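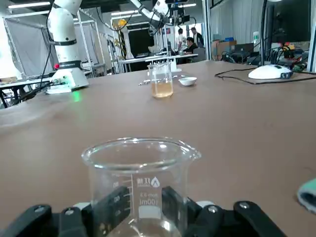 Yuzuki Ueda wrote under my earlier post that a closing position which moves on the same piece of glass is a zero problem until shown otherwise, and that I should open a separate thread with the numbers. So, the numbers.

Two-arm tabletop cell, one gripper per arm, camera at the wrist. Cell software is Skumeo, job is handling 100 ml beakers. The right gripper closes on the beaker in force mode and the software logs the jaw position once force is reached. Position is in raw encoder counts, zero is fully closed, larger is wider. After the last pad change in October the log showed 933 on an empty beaker. It now shows 814 on the same beaker. The left gripper has not moved by more than the usual scatter.

Symptoms on the right side: the beaker turns slightly in the grip when the wrist tilts, and twice it slid down during a lift. No glass broken so far. There are no faults in the log. Force setpoint has not been changed on either side.

I have rebooted the cell, swapped beakers, and wiped the pads with alcohol. None of these changed the reading.

Is there a way to tell a lost zero from worn pads without taking the gripper off the wrist? Taking it off means redoing the camera calibration, and I would like to avoid that.
posted by hollis_bench, 2026-06-17

3 answers

dkrane44

Turn the force up a notch at a time until it stops slipping. We did that on ours and it has run fine. Counts drift on every gripper, I would not read much into it.

Comment from hollis_bench: It is thin-walled glass. I would rather find the cause first.

Comment from dkrane44: Your call. Ours are plastic bottles.

PerOstby

Leave the force alone for now. Two readings separate the cases, and the gripper stays on the wrist for both.

A lost zero shifts every reading by the same amount, whatever is between the jaws. Worn or compressed pads also lower the reading, but only where the contact is on the pad. So you need one contact on the pads and one on bare finger. You also need a true closed reading. Do them in this order, with the process stopped.

Step 1. Clear the area under the gripper. Move glassware with liquid in it to the far side or off the table. Put the arm in manual at low speed and raise the gripper well clear of the surface.

Step 2. Look at the pads from the fingertip side with a flashlight. You are looking for a polished band, a dent the shape of the beaker wall, or an edge lifting. Wipe them with a dry lint-free cloth. Alcohol is all right on most pads, but give it time to evaporate before the next reading.

Step 3. Check the finger screws with a driver held in two fingers. If any of them turns, mark it, tighten it to the value in the gripper manual and start again from step 2. A finger that rocks on its mount gives a reading that changes with wrist angle and will waste your afternoon.

Step 4. Jog the arm through the reach it uses in the job and watch the cable behind the wrist. It should hang slack at full reach and at full wrist rotation. A cable that pulls on its connector can cost you encoder counts with no fault raised, depending on the gripper firmware. If it goes tight anywhere, move the clamp before you do anything else.

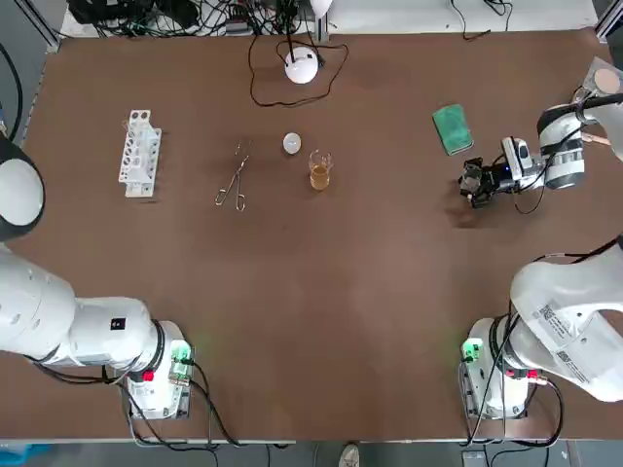

Step 5. Close the gripper on nothing, low force, and write down the reading. Open and repeat until you have 10 readings. A reading that is steady but well away from its old value means the zero has moved or the pads are thinner. A reading that walks in one direction means counts are being lost while it runs, and re-zeroing will only hide that for a while.

Step 6. Close on a flat metal gauge block so that it touches bare finger only, above the pads. Do the same on the left gripper. If left and right agree here and disagree on the beaker, the pads are the cause. If they disagree here by the same amount as on the beaker, it is the zero.

Step 7. For pads: replace both sides of the right gripper together, let the adhesive cure for the time on its data sheet, then run the homing routine. For the zero: run the homing routine from the Skumeo maintenance page with the jaws empty, power cycle the gripper only, and repeat steps 5 and 6.

Your difference is large for pad wear alone unless the pads are soft foam. I would expect some of each.

Neither repair touches the camera bracket, so the camera calibration stays valid. Check it anyway with one slow approach to an empty beaker before you release the cell.

Comment from hollis_bench: Gauge block reading is the same left and right. Beaker reading is not. Empty close on the right is low but steady. Cable is slack through the whole reach. Two of the finger screws turned a little and are now tight, with no change in the count.

Comment from PerOstby: Then it is the pads. Home it after you change them.

mtv_cells

Agree with PerOstby on the method. Two additions from a cell with Nomura pads, which may or may not apply to yours.

The soft grade takes a permanent set if the gripper is parked closed on a part overnight. Check what your end-of-shift routine does. Ours left the right gripper closed and the left one open, and only the right one drifted. We now park both open.

Also log the empty-close reading every 300 cycles and put a limit on it. A drop shows up there well before anything slips. Skumeo can do this with a scheduled script, and the value goes in the same file as the force log.

Comment from hollis_bench: Our park routine leaves the right one closed. I will change that along with the pads.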